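The Robot Will Clean Your Bathroom, Terms Apply

May 28, 2022

I went to the Dunleavy open day with low expectations and a parking voucher, and I used the voucher first. The hall was fuller than I'd guessed. A woman at the door handed me a lanyard and a flyer that said household chores were a solved problem. Further down, in smaller type, it said the problem would be solved in selected homes.

The main attraction was a mock apartment at the back, built by a company called Zedden. Kitchen, hallway, bathroom. The bathroom drew the crowd, and I understand why. Folding a towel is a nice trick, but a toilet is the job people would pay to be rid of. We were let in to watch in groups, 64 of us that morning going by the sign-in sheet, and each group got the same talk about freeing up the weekend.

What followed was slow. The arm came forward, paused, came forward again, paused for longer. A man in a company fleece told us it was thinking. Maybe so. When my brother-in-law stands in front of a dirty bathroom without moving, we use another word.

I asked what happened if the bath mat was left bunched up, or if somebody kept a plunger and a stack of magazines beside the bowl, as people do. He said the system "generalizes." I asked whether it had generalized to a house yet. He said they were in talks with a builder in Priston.

My complaint is with the room more than the machine. Every demonstration I've been to in the past few years has had a room like it, where the towels are folded before the robot arrives and no child has ever brushed their teeth. Of course the thing looks competent in there. I'd look competent in there. The hard part of cleaning a bathroom is the stuff in the way and the corners you have to get down on your knees for, and a visitor sees very little of either in 40 minutes.

To be fair to Zedden, they did send the gripper toward the awkward part, low down by the back of the toilet, where the hose and the pipe are and where most of us give up with the mop.
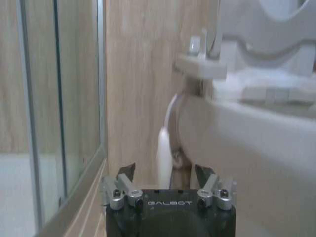

Gus Kapoor thought I was being too hard on them when we talked it over at the coffee stand. Dishwashers were slow and clumsy once too, he said, and his grandmother refused to trust hers for years and then refused to live without it. He'd take a robot that did half the job badly if it did that half every day.

I see the appeal. But a dishwasher was sold as a box that washed dishes, and you could go next door and see one running in a neighbor's kitchen. Zedden is taking deposits of $1200 on the strength of a morning in a showroom. The form I was given runs to 2 pages and mentions delivery once, as "from October," with no year attached.

I'd like them to try it in my house, unannounced, after my sons have been home a week. I wrote that on the feedback card and left my number.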